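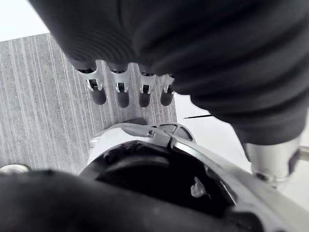

The fingers are the easy part, according to the Pidby technician who took our group through the first room, and buyers spend too long looking at them. It was the cable routing and the controller he wanted us to ask about. Most of us asked about the fingers anyway.

This was the open day at the Santoso test lab, 5 March 2021. I had put my name down in February, when the list was already at 8 for the morning session. You sign in, get a badge and safety glasses, and then you're free to go from bench to bench.

The hand most people stopped at has four metal fingers in a row with rounded black rubber tips, under a ribbed black fabric cover. I have used covers on our own arms and found they ride up after a few weeks. The staff said they change theirs on a schedule but didn't say what the schedule was.

There were 2 controllers to compare. The Carau unit had the better menus and I could set a grip limit without the manual. The Toneck was slower to learn, but it held its settings when the power was cycled, and the Carau lost them both times I tried. Ask about that if you go – I was told it was a firmware matter.

The log on the Toneck bench read 2335 cycles on the current set of tips. The Carau bench was at 1291. These were not the same parts or the same loads, so I wouldn't read much into it.

The wrist camera was worth the trip. Close up, the fingers take up a lot of the view, and you have to plan the approach with that in mind. We mount ours further back and lose detail on small parts. I'm going to try it their way on one arm first.

Parking is at the rear, off the lane. Lunch was sandwiches. The afternoon session was for integrators only and I didn't stay for it.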